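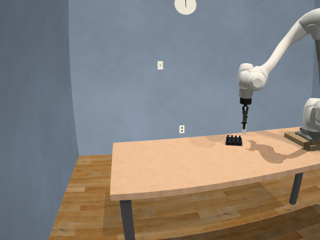
Treasa Ó Dubhghaill wants to know why the matte topcoat in her shop's meeting room has gone shiny in patches, when it has never been polished and the data sheet calls it a low-maintenance finish.

4 min read

The term for it is burnishing. A matte coating looks matte when its surface is rough on a very small scale, so light scatters in many directions. In most waterborne coatings that roughness comes from fine silica particles sitting at or near the top of the film. Sleeves, mouse hands and dry cloths wear the high points down. The coating is still intact and still protects what is under it, but the worn area reflects more light in one direction and reads as a shiny patch.

Gloss is measured with a small meter set at a fixed angle to the surface. At 60 degrees, most people would call anything under 10 units matte. The 60-degree setting is poor at separating two very flat finishes, so we use 85 degrees for those. Readings taken at different angles can't be compared, and a report that doesn't state the angle should be sent back.

In December we went through the service records for the Salian line of work surfaces. There were 415 surfaces in the set, and 109 had a note about uneven sheen. The notes were written by different people over several years, and "uneven" was never defined, so treat the figure as a measure of complaints. Vignesh Bangera has since added a field for the meter reading and a second one for the cleaning product in use. The second field is already more useful than the first. Sites that wipe dry show up again and again.

Our current advice for Salian and Zavari finishes:

Clean with a damp microfiber cloth and a mild, neutral soap. Wring the cloth out well. Follow with a second cloth and plain water – soap film builds up and can look like burnishing at first glance. Leave the surface to air dry or blot it.

Don't use melamine sponges. They are a fine abrasive. Don't use furniture polish or anything with silicone in it, which fills the texture and will cause fisheyes if the surface is ever recoated.

To tell burnishing from residue, wipe a small area with one part isopropyl alcohol to four parts water, then let it dry completely. If the shine is gone, it was residue. If it stays, the texture has worn. Test on an underside first if the finish is more than a few years old.

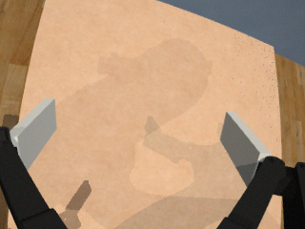

A mottled matte surface, with plank grain to the left.

Worn texture can't be cleaned back. A gray nonwoven pad will knock down the sheen on a small spot, but the spot usually shows from a low angle and the scratch pattern is different from the factory one. For anything larger than a hand, abrade the full panel evenly and recoat edge to edge. Stir the can slowly for the whole time stated on the label. Flatting agent settles, and an unstirred can gives a glossier first panel and a flatter last one.

Manikandan Venkataraman is running a rub test on Lalla, the replacement topcoat, against the current Zavari formula. Both are on the same primer at the same film thickness, 4 panels each, with readings at both angles before and after. Early panels were discarded when the cure room drifted out of range over a weekend. Results go in the next issue if the repeat set holds.

Sheen readings from your own site can be sent to Vasanthi Thevar. Please include the meter angle, the age of the finish and the name of the cleaner.

Contact the Uvonar finishes desk | © Uvonar | Back to top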